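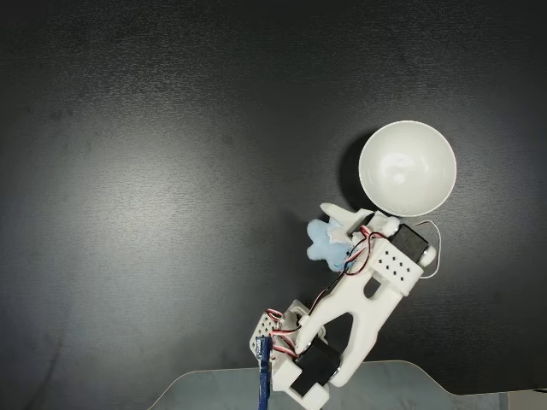 Indrek Juška wrote in to say the Levham arm kit kept dropping soft items until he slowed the gripper to setting 82.

We agree, and would add the following for anyone using the kit at a kitchen table.

Start with something light and squashy, such as a small plush toy, and a plain round bowl as the target. Keep the rest of the table clear.

Check the cable at the wrist before each run. It needs slack at full reach -- 200 mm of spare is enough.

Printed links flex if the bracket screws are loose. Tighten by hand, a quarter turn at a time.

Spare fingers are part 809 from Kemard.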